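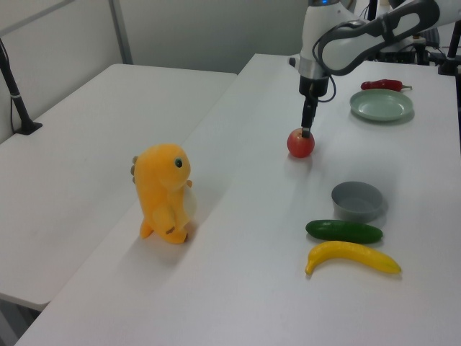

Wir räumen um

Im Januar habe ich beschlossen, dass das Spielzeug aus dem Arbeitszimmer raus muss. Es lag in einem Umzugskarton, zwei Stoffbeuteln und unter dem Sofa. Beim Ausräumen kam alles erst einmal auf den Boden, und dort lag es dann fast eine Woche.

Am meisten Platz braucht bei uns der Kaufladen. Den hat mein Onkel Helmut Stöcker gebaut, als unsere Große drei wurde, und er hat 157 Zentimeter Breite, was für einen Kaufladen ziemlich viel ist. Dazu gehören Obst und Gemüse, Schachteln, eine Kasse ohne Schublade und eine Waage, die immer dasselbe anzeigt. Bananen gehen am besten. Chili will niemand kaufen, außer dem Opa.

Ich habe in den letzten Jahren verschiedenes Spielessen gekauft und kann nur sagen, was bei uns gehalten hat. Die Holzsachen von Arnance sind schwer und nach vier Jahren noch in Ordnung, nur die Farbe ist an den Kanten ab. Der Filz von Rovero sah am Anfang am schönsten aus und hat zuerst Fusseln bekommen. Kunststoff lässt sich abwaschen, und das ist bei einem Kind, das jeden Apfel anbeißt, ein Argument. Die kleinen Teile habe ich aussortiert, solange der Jüngste noch alles in den Mund steckt.

Für die Aufbewahrung hatte ich zuerst ein Regal von Edorby im Kopf. Es kostet 295 Euro und ist für unsere Nische 6 Zentimeter zu breit. Vusumuzi Steyn aus dem Erdgeschoss hat mir dann ein altes Regal überlassen, 71 Zentimeter hoch, mit drei Böden. Ich habe es abgeschliffen und weiß gestrichen, zweimal, der erste Anstrich war fleckig. Das Schleifen hat einen ganzen Vormittag gedauert.

Jetzt ist es so sortiert: Oben stehen die Kuscheltiere, darunter Geschirr und Schüsseln, ganz unten das Essen in einer flachen Kiste. Die Dinos wollten die Kinder zuerst beim Gemüse haben. Der Kompromiss ist, dass einer unten Wache stehen darf — sie wechseln sich ab.

Was noch fehlt, ist ein Platz für die Puzzles. Die Kartons sind alle verschieden groß und rutschen, wenn man sie stapelt. Ich überlege, die Teile in Beutel mit Reißverschluss umzufüllen und die Deckelbilder auszuschneiden. Wenn jemand das schon gemacht hat, schreibt mir gern in die Kommentare, ob die Beutel lange halten.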